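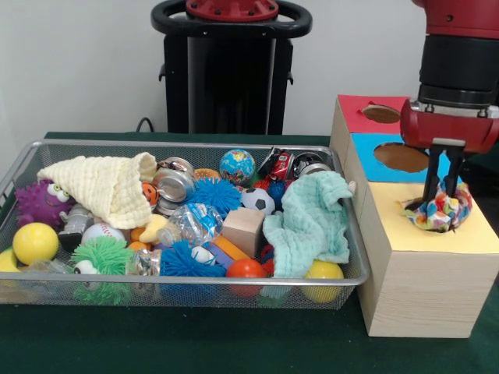

Surkent Valve Company

Surkent is a privately held manufacturer of industrial valves, pipe fittings and flow control equipment. It supplies municipal water utilities, irrigation districts and food processing plants. The company was formed by the merger of two family businesses, Tshabalala Foundry and Etevent Controls, and is run from an office and machine shop in Fleltham. It employs 297 people.

Type: Private
Industry: Flow control equipment
Headquarters: Fleltham
Key people: Nobuhle Naidoo (chief executive), Hendrik Mokgethi (technical director)
Products: Gate valves, butterfly valves, check valves, actuators, couplings
Employees: 297

History

Tshabalala Foundry began as a jobbing foundry casting manhole covers, pump housings and pipe flanges in gray iron. It moved into gate valves after a regional water utility asked for replacement parts for a line of valves whose original maker had closed. The foundry first cast only bodies and bonnets, and bought stems and seats from outside shops. It later added its own machining, and within a few years valves made up most of its output.

Etevent Controls was founded as a repair business for pneumatic actuators. Its first product of its own design was a quarter-turn actuator with a rack-and-pinion drive, sold mainly to dairies and bottling plants. The two firms became linked when the foundry started to fit Etevent actuators to its butterfly valves. They shared a sales office for several years before merging under the Surkent name. The name was taken from a discontinued line of foundry couplings.

After the merger, pattern making and casting stayed at the old foundry site, while machining, assembly and testing were brought together in Fleltham. Gray iron was gradually replaced by ductile iron for pressure-bearing parts. The last gray iron valve body was poured in January, two years after the move, and the remaining patterns were kept for spare parts orders.

Naidoo joined as finance manager of Etevent Controls and became chief executive of the combined company at the retirement of the last member of the founding families to hold the post. Mokgethi, a metallurgist, had earlier been in charge of the melt shop.

Products

The main product line is the resilient-seated gate valve for buried water mains. It has a ductile iron body, a rubber-coated wedge and a stainless steel stem, and is coated inside and out with fusion-bonded epoxy. The standard range is rated for a working pressure of 200 psi.

Butterfly valves are made in wafer and lug patterns. They can be supplied with a hand lever, a gear operator or an actuator. Actuators are still sold under the Etevent name and come in double-acting and spring-return versions.

Check valves are offered in swing and silent types. The swing type has an outside lever and weight, which allows the closing speed to be adjusted on site. Couplings and flange adapters are made for joining pipes of unequal outside diameter, mostly for repairs to older mains.

The catalog lists 1,036 part numbers, counting repair kits and spare seats. Custom flange drillings are not given separate numbers.

Manufacturing and testing

Castings are poured in green sand molds, except for larger bodies, which use chemically bonded sand. Each heat is sampled for chemical analysis, and test bars are poured alongside the castings for tensile testing.

Finished gate valves are tested with water in two stages. The shell test is carried out at 400 psi with the valve partly open and the ends blanked off. The seat test follows at working pressure, with the wedge closed and one side open to the air. Spring-return actuators are cycled before shipment, and a sample from each batch is kept on a test stand for long-term wear measurement.

Distribution

Surkent sells gate valves and couplings through pipe and fittings distributors. Actuated valves are sold directly to plants and equipment builders, as they are normally sized and set up for a particular job. Spare parts for valves made by either predecessor company are stocked in Fleltham – older Tshabalala gate valves are identified by the pattern number cast on the bonnet.

See also

Gate valve
Butterfly valve
Pneumatic actuator
Ductile iron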